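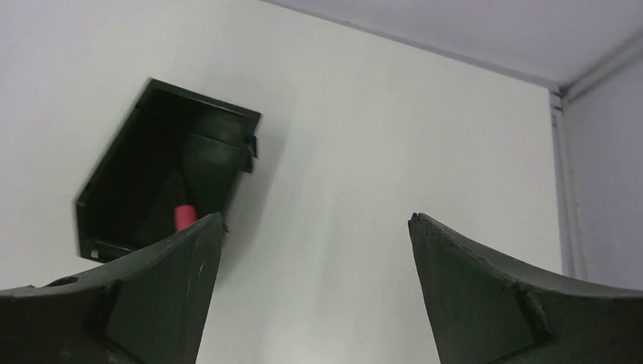

Open-fronted wall box in dark green, hung at an angle on a white wall.

Cindetti extends Joo wall storage range with open-fronted box

Vindville — Cindetti, the maker of small storage fittings for homes and workplaces, has added an open-fronted wall box to its Joo range. The box will be available to trade customers from July through the distributor Civell, with retail supply to follow once trade orders have been met.

The new box is a rectangular unit with thin walls, a flat back and no door or lid. It is intended for items that are picked up and put back several times a day, such as keys, gloves, tape, post, cleaning cloths and small hand tools. The open side faces into the room, so the contents can be reached without lifting the box from the wall or moving anything in front of it.

Joo products have until now been limited to rails, hooks and shallow trays. Trade customers had asked for a deeper unit that could be placed above a worktop or next to a door without taking up floor or shelf space. Development work was carried out at the company's site in Vindville.

"The trays work well for flat items, but people kept stacking things in them that would not stay put," said Elżbieta Dudek, product manager for the Joo range at Cindetti. "A deeper box with a plain front opening was the simplest answer. We looked at a version with a flap and dropped it. In use, the flap was left up most of the time, and it added a hinge that had to be maintained."

Position and angle

The box can be hung level or turned on the wall so that the top edge slopes. In the level position the full floor of the box is available for use. In the turned position the contents settle towards the lower corner, which suits rolls, cloths and other items that would otherwise slide about. Cindetti recommends the level position for glass, liquids and anything that must stand upright.

The angle is set when the box is fitted. It is held by the wall fixing and should not be changed while the box is loaded. Where several boxes are to be hung in a row at the same angle, Cindetti advises marking a pencil line across the wall before drilling and working along it from one end. The fitting sheet includes a paper template for this purpose.

The maximum load is 2 kg in either position. This figure applies to a sound masonry wall or a timber stud. On plasterboard between studs, the load depends on the wall anchor chosen, and the lower of the two values should be used. Wall anchors are not supplied. The load is for items resting inside the box and does not allow for anything hung from the outside.

Colour

Dark green is the standard colour and will be held in stock at all times. It was chosen to match the existing Joo rails and trays, so that the box can be added to an installation already in place. Other colours can be made to order, subject to a minimum quantity of 500 units per colour. Lead times for these orders are confirmed by Civell at the time of quotation.

Because the interior is deep and the front is the only opening, Cindetti suggests that boxes above eye level be kept for larger items or for things used less often. Small parts are easier to find in a box placed between waist and shoulder height, with light coming from the front or side. A pale wall behind the box makes its outline easier to see, which can be of use in corridors and stores.

Trial installation

A trial was run with Civell before the design was approved. Boxes were fitted in the distributor's own packing area and in the adjoining staff kitchen, and staff were asked to record any item that fell out, any box that moved on its fixing and any box that was found unused.

The trial led to 2 changes. The first concerned the fitting sheet, which was redrawn after several boxes had been put up with the template upside down. The second was to the advice on spacing. Boxes hung in the turned position need more room between them than boxes hung level, and the original guidance had given a single distance for both. The sheet now gives a separate one for each.

"Most of what came back to us was about where the box had been put," said Dudek. "One had been fitted behind a door. Another was over a radiator, and we now say plainly that it should not go there. The packing area asked for more of them, so we take it that the size is about right for tape and labels."

Care and fitting

The box can be wiped with a damp cloth and mild detergent. Abrasive pads are not recommended, as they dull the surface. It should be emptied before cleaning, and the fixing checked for movement at the same time. Boxes for use outdoors or in wet rooms are not part of the present range.

Fitting requires a drill, a spirit level or the paper template, and a screwdriver. No special tools are needed. Installers replacing a Joo tray with a box should not assume that the existing holes can be used again, as the hole spacing is different.

Availability

The first production run is 3,008 boxes. Civell is taking trade orders now and will allocate stock in the order in which requests are received. Boxes are supplied singly, flat side down in a plain carton, with the fitting sheet and template inside. Customers with a Joo account can order under their existing terms.

Samples in dark green may be requested by specifiers and fit-out contractors. Requests should state the wall type and whether the level or turned position is planned.

About Cindetti

Cindetti designs and makes wall storage fittings, including the Joo range of rails, hooks, trays and boxes. The company is based in Vindville and sells to the trade through Civell.

Press contact: Elżbieta Dudek, Cindetti, Vindville

Ends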